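# The mug problem

**A whole trade has grown up around telling us how to load the dishwasher. How much of it holds water?**

The Javimlow catalogue that came through my door this summer devotes four pages to loading a dishwasher. There are arrows. There is a small grey plate giving off curved lines, like a plate in a comic that has just been insulted. And in a box on the second page there is a number: the average busy household, Javimlow says, puts 3,432 mugs through the machine every year.

I did the division. It comes to 66 mugs a week, or a bit over nine a day. I live with one other adult and a teenager who drinks from the tap, and on a heavy day we might manage seven. I wrote to ask how many people were in the average busy household and whether they were all right. The reply thanked me for my interest in the Javimlow range and attached the catalogue.

I wouldn't mind, except that the number is there to sell something. On page three is the Javimlow mug cradle, a set of plastic arms that clip over the top rack and hold each mug at what the copy calls its ideal drainage angle. It costs $50. You need 2 of them for a full rack.

## Tilt

The trouble the cradle is meant to cure is a real one. A mug stood flat on its rim has its base facing up, and most mug bases are slightly hollow. The hollow fills. The cycle ends, you open the door, you pull out the rack with the cheerful shove everybody uses, and a spoonful of lukewarm grey water goes over the clean glasses underneath.

Tilting helps. Lean the mug and the puddle has somewhere to run. Nearly every machine sold in the last couple of decades has a top rack that is ridged or sloped for this purpose, so the mug leans by itself if you let it rest where it wants to. The cradle offers to do, for the price of a decent saucepan, what the rack under it was already doing.

There is more argument about which way the handle should go. Pundwood, the homewares chain, runs a Saturday demonstration in its bigger stores, and I stood through one in May with a dozen other people and a pram. Handles to the left, we were told, every one of them, because it lets you fit an extra mug per row. I tried it at home with my own mugs, which are the mugs of a normal household, meaning no three are alike. Handles left, I got five in a row. Handles wherever, I got five in a row. With the handles tucked in behind one another like people squeezing along a bench, I got six, and one of them was chipped by Thursday.

It works with the Pundwood mugs, I'm sure. They were all the same mug.

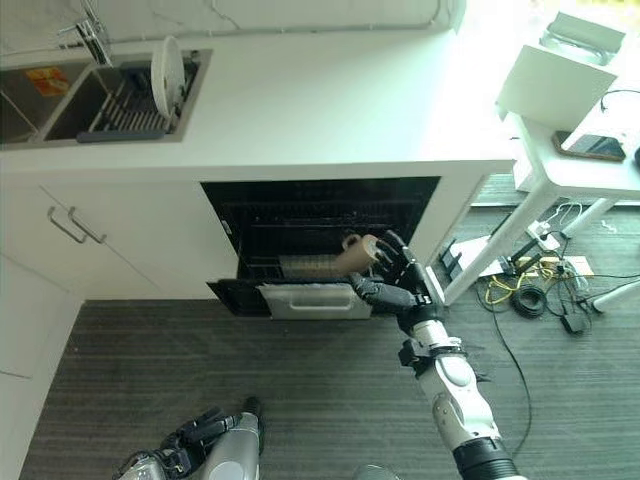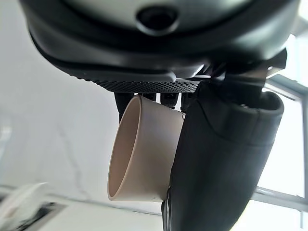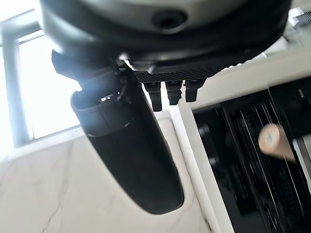
The other thing the demonstrations skip is that most of us run two systems at once. There's the machine, and there's the rack in or beside the sink, and the traffic between them follows rules no manual has ever set down. The plate you had toast on goes in the rack after a quick rinse. The mug you'll want again in an hour gets swished and stood next to it. The good knife never goes near the machine, and the bad knife goes in every time and gets worse.

Dishwasher people hate the rack. Javimlow's four pages treat it as a sort of moral lapse, a place where water is wasted and germs hold meetings. The claim is that switching fully to the machine will save you 2,000 litres. It doesn't say over what period, or compared with whom. If the comparison is a person who washes each teaspoon under a running tap, then I believe it and I'd like that person spoken to. If it's someone who half-fills a basin once a day, I'd want to see the sums. A modern machine does use very little water for a full load. The catch is in the word full, and a couple living alone who run it every night with four plates and a colander in it are getting much less out of the bargain than the sticker on the door suggests.

## Rinse or don't

Then there's rinsing. For years we were told to rinse everything first. Now we are told, with exactly the same confidence, never to rinse anything, and that the detergent is lonely without some dirt to work on.

I've tried both for long enough to have a view. Scrape, don't rinse, is fine for a machine that gets run the same day. It isn't fine for porridge. Porridge that has sat in a bowl since breakfast and is washed the following night comes out as porridge with a glaze on it. The same goes for egg between fork tines, and for anything involving melted cheese. Advice that doesn't ask how long the dishes will be waiting is advice for a house where the machine fills by teatime. That house, I suppose, is the one with the nine mugs a day.

Poon, a detergent brand that I otherwise have no quarrel with, prints "No rinsing, no soaking, no worries" on the front of its tablets. On the back, in grey type on a slightly lighter grey, it suggests removing heavy soiling before the cycle. I asked what the difference was between removing heavy soiling and rinsing. I was told it was a question of degree. Fair enough, but then so is the worry.

## What I'd keep

Some of the standard advice stands up. I've knocked it about in my own kitchen and it has survived:

- Plates face the middle, where the spray is. If your machine has arms at the back as well, read the booklet, as it may want something different.
- Give the spray arm a spin with your finger before you shut the door. One upright wooden spoon can stop it dead, and then nothing above it gets washed.
- Bowls want a gap. Two nested bowls come out as one clean bowl and one bowl of soup.
- Empty the bottom rack first. If the mugs upstairs do spill, they spill on nothing.
- Clean the filter. You know where it is. You have been avoiding it.

That fourth one, incidentally, takes care of the puddle without any cradle whatever. So does a tea towel flicked over the mug bases before you pull the rack out, a technique my grandmother would have called drying up.

I'd also put in a word for the door. A lot of the fuss about plastic coming out wet fades if you open the machine when it finishes and leave it ajar while you do something else. Check the booklet if your benchtop is timber, as steam isn't kind to it. On stone I've never had any bother. It costs nothing and so it doesn't appear in the catalogue.

## The expensive end

You can of course spend your way past all this. Berudard will sell you a machine with a third rack for cutlery, lights inside, and a setting that claims to sense how dirty the load is. I had the use of one for a fortnight at a friend's place while they were away. The third rack is good. I'll give them that without a fight; cutlery laid flat comes out cleaner, and you get the basket's space back for plates. The lights are for people who unload in the dark. As for the sensing, I ran a load of lightly used glasses and then a load that included a lasagne dish, and the programme differed by six minutes. The lasagne dish went around again.

What the Berudard did not do was fix the mugs. They sat on the top rack, bases up, each with its little pond, in soft blue light.

So I've gone back to leaning them. Where the rack slopes, I let them slope. The two with flat bottoms go in the level corner by the cutlery basket. The tall one with the awkward handle, which fits nowhere in any arrangement that Pundwood or anyone else has shown me, gets washed by hand and stood in the rack beside the sink, and if that's costing me a share of my 2,000 litres, Javimlow is welcome to send me the bill.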